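Re: Bare wood tabletops, oil or varnish?

On Saturday, a list member in Kerkance wrote:
> We have pale wood tables in the reading room and the old
> finish is worn through in places. Is oil enough, or should
> we go straight to varnish? We can't close for more than
> two days.

We went through the same thing at Bellis last October, with 8 tables, so I can tell you what we did.

Oil was easier to put on, but it needed a fresh coat every few months and cups left rings. We switched to a water-based varnish. It dries fast enough that you can get two coats on in a day if the room is warm. Sand lightly between coats with fine paper and wipe off the dust before you go on.

Two days is tight. The varnish will feel dry by the second evening, but I would keep hot mugs and heavy books off it for a week. We put out felt mats and that was fine.

The supplies came to 254 for the whole job, including brushes. The shop in Plernudberg quoted us 715 to do it for us, and they wanted the tables for three weeks - too long for us.

Try it on the underside first. Some varnishes turn pale wood yellow, and you won't get that back without sanding.

The people at Bemine used hard wax on theirs and may want to add something.

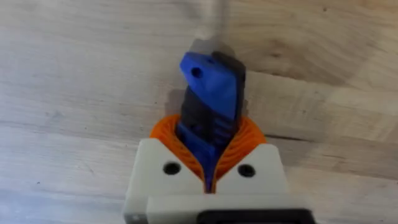 Pale wood surface, with wavy grain and faint knots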